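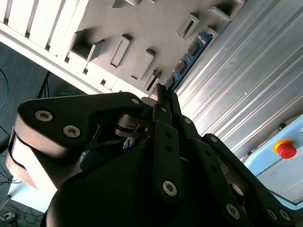 One comment under my last post said that a border crossing reopening is the dullest foreign news there is, and could I please get back to elections. Well, no! I have been waiting seven years to write about the Kalodar bridge and I'm going to enjoy it.

If you're new, the quick version. The Kalodar is the river between Jorkovow and Grisden, and for as long as I've been reading about that part of the world the road bridge over it has been shut to everything except aid trucks. People on the Jorkovow side who wanted to visit family in Grisden (which you can see from the riverbank, laundry and all) had to go north to the mountain crossing and back down the other side. That's a trip of 400 miles. You needed a transit visa for part of it too, and the visa office kept whatever hours it liked.

In July the two foreign ministries put out a joint statement, a page and a half long, and buried in the second paragraph was the line that foot traffic would be allowed from six in the morning until dusk. Cars later, after the deck is inspected. I read it standing up in my kitchen and let the toast burn.

What I love about this story is how un-grand it is. There was no summit. The talks that got it done were about sewage, of all things, because both towns take water from the same stretch of river and a treatment plant on the Grisden bank was failing. The engineers had to meet, so somebody had to agree where they'd meet, so a tent went up in the middle of the bridge. Once you have a tent in the middle of a bridge with people from both sides drinking tea in it every month, you've sort of got a border crossing already. I wrote about the tent two winters ago and got a grand total of 3 readers, so hello again to you faithful folks.

Then there's the labor side, and this is the part the big papers skipped. The repair contract went to Espinoza, a builder I had never heard of until the tender was published, and the deal says crews have to be hired from both banks. Nearly 900 people applied. A lot of them were men who had been working on building sites overseas and sending money home, some in places where I would have been worried sick about them. The local paper in Jorkovow ran a lovely set of letters from families about having a father home for supper. I read them through a translation app, which kept turning "scaffolding" into "gallows," and they still got me.

I do have worries, and I'll put them down so you can hold me to them. The statement doesn't say who decides when the bridge closes again, only that "either party may suspend passage." Suspend for how long? On what grounds? The old closure was supposed to be for a weekend. There's also nothing in there about goods, so a woman carrying a basket of plums to her sister may or may not be an importer, depending on the mood of the guard. I've read the customs annex twice and I couldn't tell you which.

But the first morning's reports are wonderful. People were lined up before it got light. The guards on the Grisden side ran out of entry slips and started writing them by hand, and a bakery at the foot of the bridge sold out so fast it closed for the day.

I'm working on a longer post about the sewage talks (yes, really, and it'll have a map). If any of you read the local language better than my app does, please get in touch, I have a stack of town council minutes and I'm stuck on page two.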